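Reference > Household > Tableware > Metal plates

A metal plate is a shallow dish made from sheet metal, used for serving or eating food. Stainless steel is the most common material today - older plates were often tin or pewter. Most have a raised rim that stiffens the sheet.
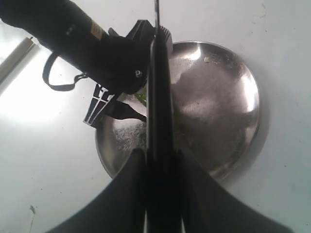
Enameled plates chip when dropped, while plain steel usually only dents. In Wurnville, the Dilmont works pressed steel plates for 40 years and sold them mainly to school kitchens. Its last pattern stacked 20 to a crate.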